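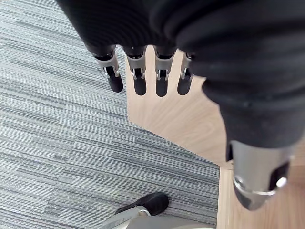

About us

Hello, and thanks for looking us up! We're Cukia, a small company that teaches robot hands to do everyday jobs by showing them, over and over, how people do those jobs. I'm Kadri Koppel and I started it with my brother Priit in what used to be a carpet showroom (you can still tell from the floor).

Our work is gathering examples. A learning system can't pick up a mug until it has been shown an awful lot of mugs being picked up – tall ones, chipped ones, ones with the handle facing the wall. So one of us steers the hand through the job while the cameras and joint sensors record the whole go, and then we put everything back a bit differently and do it again. A decent day gets us up to 400 goes at one job. Folding tea towels is slower, and I'd rather not talk about zips.

We keep the fumbles too. If the hand drops a spoon and the person steering has another try, that stays in, marked as a fumble, and our customers tell us those are often the ones they learn most from. What we throw out is the muddled stuff: a camera that stopped early, a label that says "cup" when it was a bowl.

Who does what

Priit looks after the hands, which mostly means tendons, fingertips and sleeves. Dalia Lapiņa runs the sessions and writes the job sheets, 194 of them so far, from "hang a coat on a hook" to "sort the cutlery drawer". Her sister Līga checks the recordings, and she has a terrifying eye for a wrong label. Kipchumba Mwakyusa came to us from warehouse software and built Wuneo, the tool we use to store, trim and search it all. I do the steering when someone's off, plus the phone and the invoices.

Our first paying customer was Paulauskas, who wanted a hand that could pack glass jars. We recorded 2000 examples for them in one very long June and learned a great deal about jar lids. These days we also do regular work for Skitex, mainly with soft things like socks and sacking.

Working with us

You don't need to know exactly what you want. Send us the objects, or just a list, and Dalia will plan a small trial batch so you can see how your system gets on before ordering more. You're welcome to come and have a go at steering as well – most people are hopeless for the first ten minutes and then don't want to stop!

We're in from nine until half past five, and the kettle is by the door.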